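4.3 Setting up the break room station

The Fliltesmont unit takes over restocking in the break room. Staff who used to share this job no longer carry produce from receiving, but they still decide what goes in the refrigerator and what gets thrown out. Post the new duty list before the first run.

1. Place the table beside the refrigerator. Leave a gap so the doors can swing freely.

2. Clear the tabletop. The unit needs one basket and nothing else on it.

3. Set the basket on the table with its handles to the left and right. Use an open basket with slotted sides.

4. On the panel, choose Stations, then Add, and enter a station name of 20 characters or fewer.

Note: Sites that ran the Emau release before June must delete the old station first. Two stations with the same name will stop the schedule. 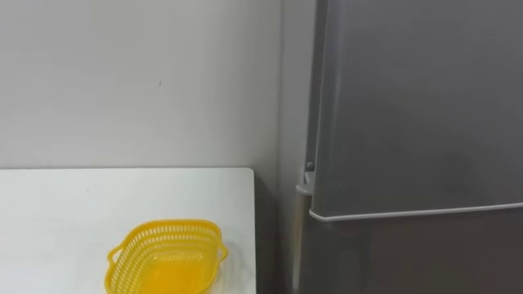 5. Open and close each refrigerator door by hand. If a door sticks, call building services before you go on.

6. Run Teach Station. This takes more than 8 minutes. Stay within reach of the stop button until the panel reads Saved.

7. Set the run times. Most sites pick 2 runs per shift, outside meal breaks.

Caution: Do not reach into the refrigerator while the unit is moving. Press Pause and wait for the arm to fold.

Caution: Do not move the table after step 6. If it has been moved for cleaning, repeat Teach Station.

What staff still do

Check dates at the end of each shift. Wash the basket by hand and put it back on the table. Report missed runs to the shift lead, who enters them in the Koutsoukos log. The Allen scheduler does not record them.

Continue to 4.4, Changing the Duty List.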